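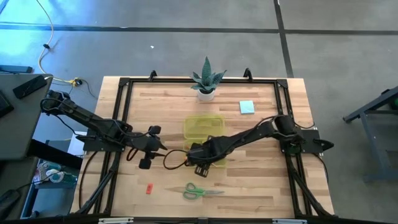
Two arms, one bin, and the scissors still to go.

Luseo publishes desk-tidying results, keeps its day job

June 28, 2023

Luseo today released results from Gidden, its test of whether robot arms can clear a desk. The answer is sort of. Over 21 trials, the system put every item in a bin 11 times. Operators stepped in on 6 others, and 4 ended when the clock ran out.

"My nephew is faster, but he charges more," said Rania El Fassi, who leads the project.
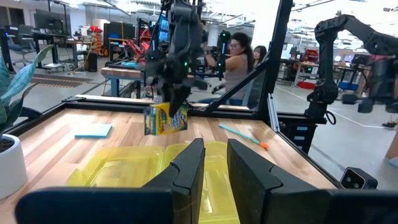
A box of crayons in the gripper, with two bins waiting.

Boxes went well. Scissors and erasers did not, being respectively awkward and tiny. The potted plant was left where it stood, by design.

"Would I let it do my kitchen? I'd let it do Othmane's," said Mylene Enriquez, test engineer. Othmane Bennani, head of product, declined to offer his kitchen.

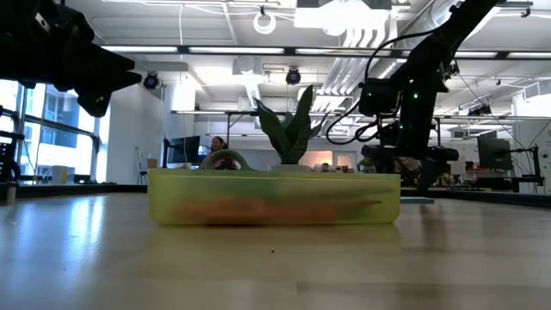 What comes next

A second round, with laundry, starts in September. Luseo has no product to sell and no launch date to miss.

Press contact: Clotilde Pichon, Luseo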